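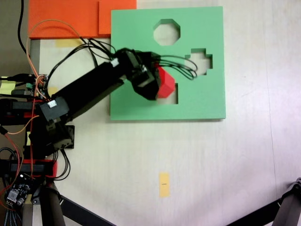
4/9/15

Back in the workshop with the boot logs and I'm in a very good mood, so this will run long.

Serner under-16s played Obura at home and we finally had the full squad in the re-studded boots. Drew 2-2. The result isn't the bit I care about (well, a little, their second was miles offside). What I wanted to see was who stayed on their feet in the goalmouth at the creek end, where it stays greasy right through to September. Our keeper pushed off hard to her left early in the second half and held! She went over on exactly that move against Gitia. One save proves nothing, I know, but I wrote it on my hand so I wouldn't forget it.

Slip tally from the sideline, both halves, our side only: 9. Against Gitia on the same end it was 18. Different rain, different opposition, and Obura sat deep so there was less sprinting back. Don't go quoting it to the club yet. Still, halved!

Most of the nine were from the wingers, and most of those were on the turn, not the take-off. So the front studs look all right and the heel is where I want to go next. Longer heel pair, leave the toe alone. I have enough of the longer ones in the tin for a few pairs, and the rest will have to come with the Fustel order.

About Fustel: the new batch of studs is better than the last. Threads are clean and they seat properly by hand before you put the key on. The old ones crossed if you looked at them wrong. Two from the new bag had a burr on the shoulder, filed off, fine. If you find more, put them in the jar with the red lid and don't fit them.

Wear so far. The centre backs are chewing through the outside edge on the right foot, much more than the left. Both of them! I'd have guessed one was just a heavy lander, but they both walk up the concrete path from the change rooms in their boots, and so does everyone, so that can't be the whole story. Could be the way they open up to play out from the back. I'll stand behind the goal next match and watch feet for a half. Somebody else will have to do the slip tally.

Balls, while I'm here. Pumped the match balls to 600 on the gauge at the bench, left them overnight, checked again before warm-up. All but one had held. The dud is losing it at the valve, you can hear it if you put your ear right up to it. Drop of glycerine in there tonight and test again. If it still leaks it goes in the training bag.

The coach asked whether we could drop the pressure a touch for the wet end of the season so first touches don't skid off. I love this question. Have a play at training: same passing drill, a few balls at match pressure and a few a bit softer but still legal, don't tell the kids which is which, and ask them afterwards. My bet is they'll pick the soft ones for control and then whinge about the long passes. Happy to be wrong.

Bootlaces are still the dumbest problem we have. Play stopped twice for laces. Flat ones, double knot, tuck the ends. I've cut a bunch and they're hanging on the hook by the door, take what you need.

To do before the trip to Gitia:
Swap heel studs on the wingers' boots, old ones kept in labelled bags
Glycerine in the leaky valve
Photograph the centre backs' soles, same light each time please
Ask Gitia whether we're on the main ground or the back one, because the back one is hard as a road and I'd want the short set all round
Stud key number two is missing again, check the kit bag side pocket

One for later. The under-14s have seen the older girls' boots and want theirs done too. Some of theirs are moulded so there's nothing to swap, but I could look at how worn they are and tell the parents which pairs have had it. Would take an evening. Quite keen.

Gauge battery is low, spare in the top drawer.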